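What the mornings are like now

I've been promising for ages to write something about the arm, and a few of you have asked in the comments whether I still have a job. I do! I'm still at the water testing lab in Gollbridge, still on the bench, still drinking the terrible tea. But the work has changed shape a fair bit over the past year and I wanted to get some of it down while I can still remember how it used to be.

For those who came in late, we test water. Creeks, bores, tank water from the farms out towards Berge, the two town supplies, and a fair whack of stuff from the treatment plant at Trollisgate. It comes in bottles in eskies, and from there it has to go into tubes, and the tubes have to go into racks, and the racks go off to whichever instrument wants them. In a busy week in summer we can get through 1000 tubes. When I started, every one of those was picked up by somebody's thumb and finger and put down again by the same thumb and finger, and then picked up again a bit later on.

I don't think people outside a lab have any idea how much of it is just that. You imagine microscopes. What I mostly had was a sore right thumb and a wrist brace I'd leave in the car and then regret leaving in the car. Two of the women I trained with left the bench over their hands, and one of them can't open a jar any more. So when management told us there was an arm coming that would do the racking, my first feeling (after the usual one in the stomach about money) was a sort of guilty relief.

The money feeling lasted longer, mind you. We had a meeting in July where the word "redeployed" was used a lot, and I went home and did my sums on the back of the power bill. There were six of us on the bench then and there are five now, but the sixth had been planning to go north to be near her grandkids since before any of this, and she says I'm allowed to tell you that. Nobody was put off. I'll also say that she wasn't replaced, and I notice that, and so does everyone else in the tea room.

The arm lives in the back room on its own table, over a black cloth with a wavy edge that I am very fond of for no good reason. We call the whole set-up Broltov, after the project name on the paperwork, and I suppose that's now the arm's name too. I took my turn in there for most of the winter, learning it alongside it learning the racks, if that makes sense.
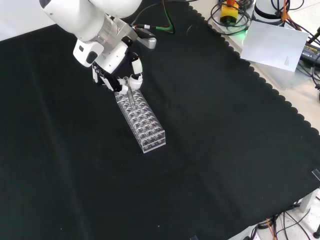
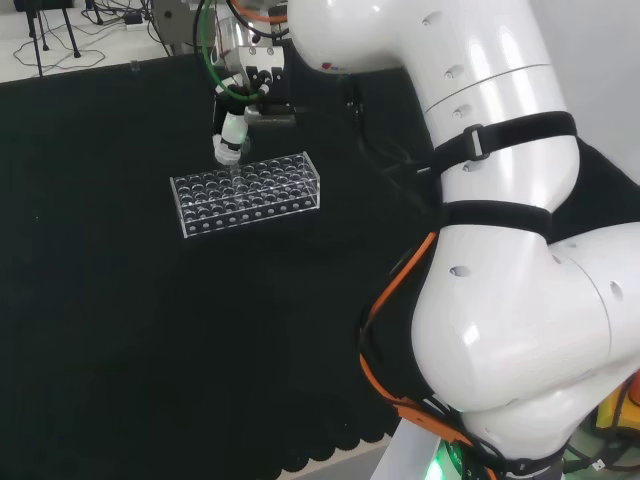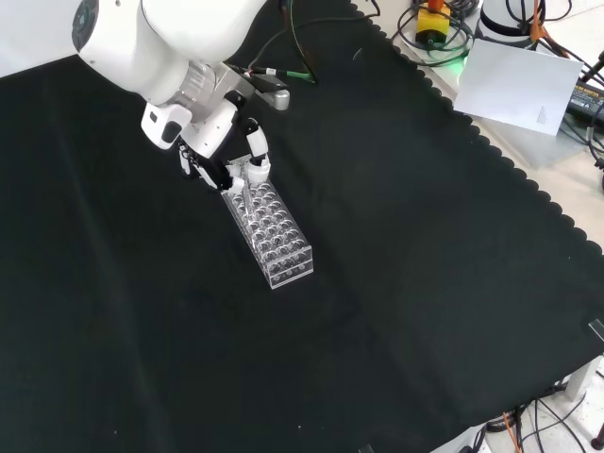
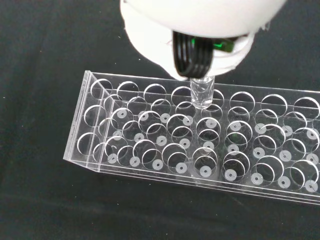 All clear acrylic, those racks, and a real pain to keep free of fingerprints.

What it changed for us

The first thing was the noise, or the lack of talk, I should say. Racking by hand was dull but it was sociable. You'd have two people side by side with their hands going and their mouths going as well, and you'd hear all about the kitchen renovation and the son-in-law. When you're minding Broltov you're by yourself in the back room, watching a tube go down towards a hole and willing it in. The first few weeks I found that quite lonely, to be truthful. I took to propping the door open with a box of gloves, and now everyone does it.

The second thing was that I got much fussier. When your own fingers are doing the job you make a hundred little corrections without noticing. You feel the tube catch on the rim and you wiggle it. Teaching the arm meant having to think about the wiggle! How far over is too far over? How hard do you hold it? I'd been doing this job for eleven years and I couldn't answer, and I'd have to go and get an empty tube and a rack and stand there doing it slowly with my tongue between my teeth. One of the younger ones said I looked like I was defusing something.

The third thing is the pace, and this is where I'm still making up my mind. It isn't quick. A rack of 40 that I could fill in a few minutes on a good day takes Broltov a good deal longer, and it doesn't care that the courier is coming at four. But it'll be going at the same rate at ten to four as it was first thing, and I certainly wasn't. So we've had to shift the day. The routine racks get started early, and anything urgent still comes to us and gets done by hand the old way. Roughly 200 tubes on an ordinary day are still ours, and I'm glad of it. I'd hate to lose the knack.

Then there's what we do with the hours. I've been shown the reporting side, which I'd always been a bit scared of, and I now ring the farms myself when a bore comes back with something in it. That's been the nicest part by a long way. For years these people were a label on a bottle to me, and now I know whose tank has the frog problem. I'm slower at the computer than I'd like, and my eyes are tired by home time where it used to be my hands, so I won't pretend it's been a straight swap for the better.

And the wrist brace is in a drawer. I've had it on maybe twice since autumn.

I'm meant to be showing the next person the back room after the break, so I've been writing out the steps in an exercise book. I'm up to page 10 and I haven't got past switching it on.

Comments (4)

benchwarmer_too says:
We got one of these at the pathology lab last year and the quiet was what got to me as well. We ended up putting a radio in there. Now we fight about the station.

Lakeside Knitter says:
So glad about your wrist!! Mine went the same way from the cannery and they never found a machine for that. Please do a post about the frog tank.

tin_roof says:
Is the sixth position gone for good or are they just not advertising it? Asking as someone about to sit through the "redeployed" meeting myself.

Blog author replies:
tin_roof, we've asked and been told it's "under review". Take a notepad and write down exactly what they say. And good luck, I do remember how that week felt.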